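Keep the old desktop or buy a laptop for the shop office?

Forum: Small Business and Home Office > Equipment
Started 8 May 2021

threadneedle71
We run a small alterations and curtain shop, two people and one part-timer. The office computer is a desktop that a local place put together for us years ago. It does the books, the order sheets, the label printer and the pattern files. It has started shutting itself off in the afternoon, usually when I have the accounts open and the printer going.

Hacer Yüksel does our bookkeeping and wants me to buy a laptop and stop thinking about it. I got a quote from the repair counter at Ojala for a new board and processor plus labor, and it came to $574. That's more than I expected and close to what a decent laptop costs. The old case, drives and power supply would stay.

What would you do? The accounting program is Valtska, the desktop version, and I don't want to move to a subscription. The label printer has the old wide parallel plug.

bobbin_and_sons
Before you spend anything, find out why it shuts off. Afternoon shutdowns with the printer running could be the outlet. Is the iron on the same circuit? We had the same thing and it was the steam press.

threadneedle71
The press is on its own line. The iron is on the office side, though. I'll try running the computer from the front counter for a few days.

gullwing
I'd repair it. A desktop sits in one place, nobody drops it and you can change one part at a time. When the battery in my last laptop went, the whole thing was out of the shop for 10 days, and I was writing orders on the backs of envelopes.

Also, if they're quoting you a new board, ask whether your memory moves over or whether you're buying that too. It makes a real difference to the bill and counters are not always clear about it. The long slots next to the processor socket are where it goes.

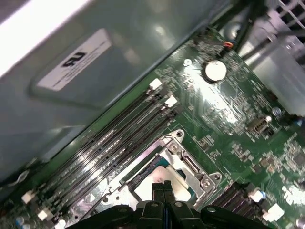
Memory slots and CPU socket on a desktop board.

threadneedle71
Good point. The quote says "board, CPU, fitting, test" and nothing about memory. I'll call Monday.

mrs_plackett
Going to disagree with gullwing. I kept an old desktop alive for years in a flower shop and I added it up when I closed: power supply, fan, drive, another drive, then the board. I'd have been better off replacing it the first time. Five hundred and seventy-four dollars into an old case is a lot of money for a machine that still has old drives in it. If one of those drives goes next year you're back at the counter.

A laptop also goes home with you. I did my year-end at the kitchen table with the heat on instead of in the back of a cold shop in November.

gullwing
You can put new drives in for not very much. Replacing a drive isn't a reason to throw away the rest.

mrs_plackett
It's not the price of the drive, it's the day you lose. For a two-person shop a lost day costs more than the part.

gullwing
And you don't lose a day setting up a laptop? Moving Valtska over took me a whole weekend. The license is tied to the machine and you have to phone them to release it.

threadneedle71
Wait, is that true? I thought you just entered the key again.

gullwing
It was on version 5. Release it on the old computer first, under Help, then install on the new one. If the old computer is dead you have to phone. So do it while yours still starts.

A new board may count as a new machine too, so do the release before the repair either way.

bobbin_and_sons
Seconding this. Also export the customer list to a plain file and put it on a stick. Don't trust the program's own backup until you have opened one somewhere else.

threadneedle71
Exported the customer list this morning. The order history won't export, it only prints. I printed the open orders and put them in a folder.

Front counter update: it ran the whole day with no shutdown, but it was a slow day and I only printed a few labels. Not sure what that proves.

bobbin_and_sons
Not much yet. Give it a busy one. If it shuts off at the counter too, then I was wrong about the outlet.

Defne Çınar
I do repairs, though not in your area. Shutting off under load in an older desktop is very often dried-out paste or a clogged cooler. Ask Ojala if they took the cooler off and cleaned it before they quoted a board. That's a small bench charge at most places. If they went straight to "new board" without trying it, I would want to know why.

If the board really is bad, ask for the labor as a separate line. Swapping a board means every cable comes off, so some labor is fair. Seating the processor itself is a short job.
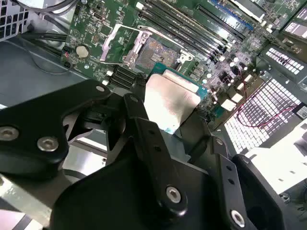 mrs_plackett
Fine, clean it first, I agree with that. But put a limit on it. Decide today what you'll spend and stick to it. My limit would be the cleaning and nothing else. If that doesn't fix it, buy the laptop.

threadneedle71
I like having a limit. Let's say up to $71, because that's what is left in the equipment envelope this month.

gullwing
Don't forget the label printer in all this. No laptop you buy now will have that plug. The adapters are hit or miss. I tried a Nikness one and it printed half of every label, then I got a Skiluditz and it has been fine, but that was with a different printer from yours.

threadneedle71
The printer is older than the computer. A new one would be another couple hundred, so the laptop isn't really the same price as the repair. Hacer hadn't counted that and neither had I.

mrs_plackett
Then write labels by hand. We did for years. Customers liked it.

threadneedle71
With curtains you need the drop, the width, the lining and the heading on every label, and my handwriting is bad. The part-timer already sewed one pair to the wrong drop from a note of mine.

bobbin_and_sons
Any news from the counter?

threadneedle71
Called. They had not taken the cooler off. They'll clean it and put new paste on, and the charge is inside my limit. On the quote, the memory was going to be extra, so gullwing was right to ask. I've released the Valtska license and I'm dropping the computer off after closing. Orders are on paper until it's back.

bobbin_and_sons
Still move the iron to another outlet.

threadneedle71
Moved it. It's on the cutting room side now, and I need a longer board cover.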